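About Flasley

Hello, and thank you for finding your way to the About page, which we know most people only open when they are looking for an email address (it's at the foot, we promise). Flasley is a small podcast and review site about television: old television, new television, and the odd series that was cancelled after half a run and that we still can't stop talking about.

We began in a spare bedroom in Ronholm with one microphone, a duvet over the window and a very long conversation about a lighthouse drama called Sokero. It was meant to last 30 minutes. It went on for most of the evening, and when we put it online a few kind people wrote in to argue with us about the last episode, so we made another one.

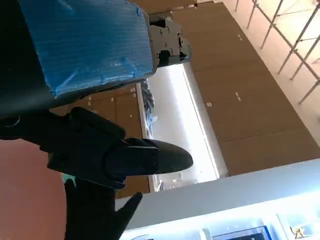

A bright counter and wooden cabinets.

These days we have put out some 900 episodes, long and short, and there are 1720 written reviews in the archive, going right back to the ones with the dreadful spelling. Mieke Willems edits the lot. She also hosts the Sunday-night sort of show, by which we mean the slow, cosy one with detectives in it, and she is the person to write to if you think we've been unfair to a programme you love. She does read everything, although in August she goes away and the replies get rather slow!

We try to watch a whole series before we say anything about it. Now and then that isn't possible and we'll go on the first couple of episodes, but we always tell you so at the top. Spoilers come after the bell. If you've listened for a while you'll know the bell.

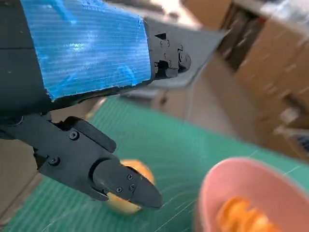

How we pay for it all

Mostly through our listeners, bless you. When we opened the supporters' club we hoped for enough to cover the hosting, and in February 2021 we welcomed member number 1000, who asked us to cover all of Naseri, subtitles and everything, and so we did (it took us the whole spring and we'd happily do it again). We don't take money from broadcasters or streaming services, and when we are sent something early to watch, we mention it.

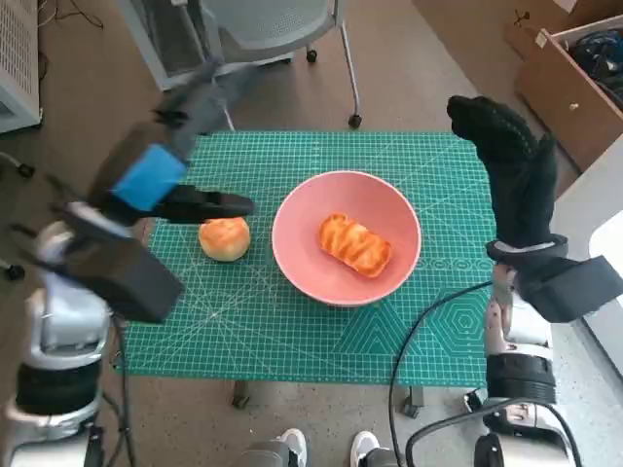 A pastry and a bun.

If you'd like to suggest a series, come on as a guest or just tell us what you've been watching with your tea, please do write to Mieke through the contact form. New episodes go up every week, and the old ones are all still free.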